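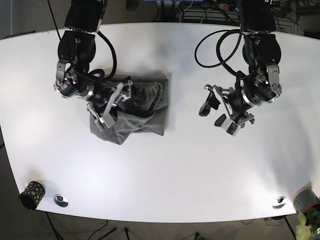 Two grippers, one cloth: notes for the talk
Ansel Park, January 27, 2020

Slide 1. Opening
Thank Rosemarie Harms for the invitation. Say up front that this is a comparison of fingers and pads. We did not compare arms, and I have no opinion to offer on which arm to buy.
Leave the first slide up while people sit down. The gray cloth is the part I will keep coming back to. Right gripper is on the fabric, left gripper is open.

Slide 2. Why cloth
Most of the gripper tests we read before starting used blocks, cans and boxes. Rigid parts forgive a lot. If the fingers come down a little off, the part shifts and you still get it. Cloth folds under the finger, or the top layer slides and the bottom layer stays on the table.
The customer on the Jameo project folds shop towels. That is the whole application. Don't spend time on it.

Slide 3. What we compared
Set A: the stock fingers, as delivered, no changes.
Set B: the Brinkmann fingers with the soft pad. Reinhold Stüber cut the pads and will take questions on the material.
Same controller, same closing speed, same cloth type for both. We changed the cloth when it started to fray.

Slide 4. How a trial runs
Cloth is dropped from a fixed height, so it lands rumpled. The right arm goes down, pinches a fold, and lifts. The left arm waits open until the first lift is stable, then comes in for the second corner. A trial counts only if both corners are held at the end.
Someone will ask why we don't start with a flat cloth. Answer: we did in November, and both sets scored so well that the numbers were useless.

Slide 5. Results
Set A: 2,063 good trials.
Set B: 2,265 good trials.
Same number of attempts for each. Pause here and let them read the chart. The gap is smaller than we expected, and most of it comes from thin folds. On thick folds the two sets are close to even.

Slide 6. What went wrong
Double pinch, where the fingers take two layers. Worse with B.
Slip on lift. Worse with A.
Cable drag at the wrist. Same for both. The loop has to be long enough for the full reach but it pulls when the wrist turns back. Gunther Steinbach has a new routing that we have not tested yet.
Pad wear. We replaced the B pads after around 600 closes. Show the worn one if there is time, it is in my bag.

Slide 7. Controller settings
Skip this if we are running late. Force limit matters more than speed. We tried 7 force settings and kept the second lowest. Higher settings pressed the cloth into the table and the fingers stalled.
The full table is in the handout, page two.

Slide 8. Next
Repeat everything with the Jindetti camera mounted lower, to see whether thin folds are a gripping problem or a seeing problem. I think it is seeing. Torbjørn Engebretsen at Flelholm disagrees and may say so from the floor.
Then a heavier towel, same two finger sets.
Questions. Repeat each one into the microphone before answering.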